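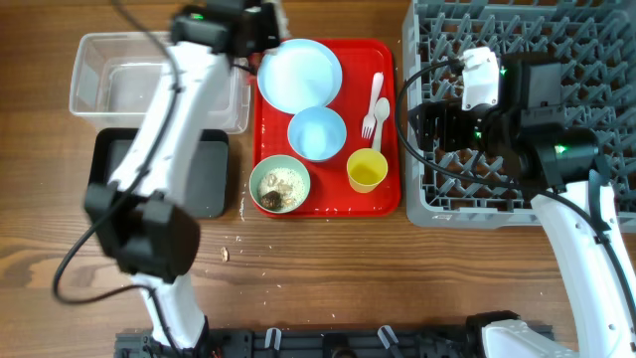
I finished typing up my grandmother's recipe cards last night, and I have opinions. The main one is that people who wrote recipes for themselves had no interest in helping anybody else cook from them, and the second one is about plates. Grandma measured a lot of things in plates. "Cut apples, a large plate heaped." "Noodles to cover the large plate." I went back and forth for weeks on what counts as large, and I've settled on something like that big light blue one on the red tray, the kind you'd put under a roast chicken. A heaped plate of that size is a lot of apple. My first strudel used a normal dinner plate's worth and came out like a rolled-up tablecloth with a rumor of fruit in it.

Let me back up a bit for anyone who hasn't been hearing about this in person (sorry, everyone who has).

When my aunt moved out of the house in Flulton she gave me four metal tins of index cards. They'd been on top of the fridge as long as I've been alive. I always figured there were a couple hundred cards in there, mostly cookies. There are 1,445. I know this because I numbered them in pencil on the back, top right corner, before I did anything else, which I got from a library blog and which saved my life when I dropped tin number three down the basement stairs.

They aren't all recipes, either. She used the cards for everything. There's a card with the sizes of every window in the house. There's one that says "Paint hall: Ureck, the cream, NOT the ivory" with NOT underlined three times, so I guess there was an ivory incident. There are cards for what she served at which party and who came, and next to a few of the names it just says "no." I asked my aunt about the no's and she laughed for a good long while and then changed the subject.

How I did it

I started out wanting to scan everything. I tried a phone app called Curov that's supposed to read handwriting, and on my own handwriting it did pretty well! On Grandma's it gave me "3 cups flower, 1 tap sad, bear well." I kept the scans, because I want pictures of the cards no matter what, but I gave up on the reading part after the first evening and typed them by hand.

I did it in the order they were in, which I'd recommend even if the order looks crazy. Hers looked crazy. Pickles, then a lemon cake, then how to get candle wax out of wool, then another lemon cake. I was so tempted to sort them first. But a few hundred cards in I figured out that they were in the order she wrote them, more or less, with the newest at the front, and once I saw that I could follow the whole thing like a diary running backward. The lemon cakes were her fixing the lemon cake. There are seven versions. She took the butter down, put it back, tried oil (the card says "oil. Awful."), and ended up almost exactly where she'd started, with a bit more zest.

If I'd sorted them by category I would have thrown out six lemon cakes as repeats and never known.

My setup was nothing special. A spreadsheet with a column for the card number, one for the title, one for the text as she wrote it, one for my notes, and one for a question mark if I couldn't read something. I'd do a stack before work with my coffee and another one at night if there was nothing on. Some nights I did five cards and went to bed. Some Sundays I looked up and it was dark out. I started in November, and I'm writing this on 5 June 2021, so figure seven months, with most of January off because I got sick of the whole idea and put the tins in a closet.

The handwriting thing

Her handwriting up to a certain point is the old kind she learned in school, where the e looks like an n and the n looks like a u and the u has a little hat on it. Every card from the oldest tin is like this, and it's half in Swiss German. I can't read that, and neither can anybody left in my family.

So I put up a sad little message in a genealogy group and that's how I met Nadja Sutter, who grew up reading her own grandfather's letters and who has now read something like 300 of my cards over video calls, for no pay except that I mail her things. She's wonderful and also very strict. If I guess a word she makes me go back and say the letters out loud, one at a time, before she'll tell me if I'm right. I was hardly ever right in the beginning. By spring I was getting whole lines by myself and I was so proud I called my aunt to tell her I'd read "stir until tired."

(That's really what it says. Rühren bis müde. It's on about nine cards. Nadja thinks it was a family joke, I think it was the truth.)

A tip if you're stuck on old handwriting: find the same word somewhere else in the pile. Recipes are great for this. You know there's going to be flour and you know there's going to be an egg, and once you've got her flour and her egg you've got a bunch of letters you can carry over to the harder stuff. I made a cheat sheet with her alphabet on it, with two or three samples for every letter cut out from the scans, and taped it to the wall. It's still up. I may never take it down.

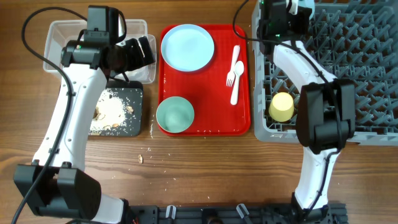

So what do you do with a card you can't read at all? Type what you can, put a question mark where the gap is, and leave it alone for a few weeks.

I mean it about the few weeks. I had a list of forty-some cards with bad spots in them and I'd look through it on the bus, and every so often one would just pop open. There was one I had down as "cream of [?] for the feet" and I'd gone pretty far down the road on some kind of herbal foot cream before I noticed that it was between two soups. It's "for the feast." It's cream of celery. I came very close to printing that in a family cookbook.

There are still eleven with question marks. Water got to a few of them and one has a burn right through the middle of the amounts, and that's fine, I'm at peace with it.

Cooking from them

I didn't plan to cook much out of the box until I was done, but you can't type up a plum cake at six in the morning and then go eat toast. I've made maybe thirty things so far. The baking is good once you figure out the oven. She never gives a temperature, only "hot," "good hot," and "after the bread," and I've decided those are 400, 425, and 350, and I will not be taking questions.

The meat dishes are heavier than how I eat now, and there's an aspic section that I've typed up with great respect and will never, ever make. Some of you are going to write to me and tell me aspic is coming back. Please don't.

Best thing in the box is the onion tart. Second best is a cabbage dish with caraway that doesn't even have a name, it only says "the Thursday cabbage," and I've had it on every day but Thursday so far. Worst thing by a mile is a banana and ham bake from one of the newer tins, on a card she had clipped from a magazine and glued down. She wrote "very modern" on it. I'm choosing to hear that in a certain tone of voice.

My neighbor Jirayu Nakpan got pulled into this too. I kept bringing over half of whatever I'd made, and after a month or two of that I got a knock on the door and a pan of noodles back, with a promise that there was a recipe box of sorts on that side of the wall too, only it's all voice messages from an aunt. So now I'm hearing about someone else's family project, and it sounds so much harder than mine. The aunt measures by sound! You put the garlic in and wait until the noise changes. We went to Jitpraphai, the market out past the bus station, to find the right kind of shrimp paste and spent way too long in the aisle playing her message over and over, trying to hear if she'd said the red lid or the green lid. We bought both.

If you're thinking about doing this with your own family's stuff, a few odds and ends I haven't fit in anywhere else. Photograph the backs. I almost didn't, and the backs have the best stuff on them. Type the mistakes as mistakes and put the fix in a separate column. Don't use tape on anything, and get the rubber bands off right now, tonight, because old ones melt onto the paper and take the top line with them when they go. Back it up somewhere outside your house. Call the oldest person you can call and read a few cards to them over the phone. My aunt remembered things from hearing a title that she'd never have come up with if I'd asked her straight out.

What's next is that I'm getting it printed for the cousins, probably just the recipes, with the party cards in a smaller book for the people who can be trusted with the no's. I still need to pick which lemon cake goes in. My cousin says the last one, obviously, it's the finished one. I like number four, with the extra egg.

And I wrote a card of my own for the front of tin one, with the strudel on it, done the right way, with the apples in pounds and the plate in parentheses. I numbered it on the back in pencil, so it's 1,446 now.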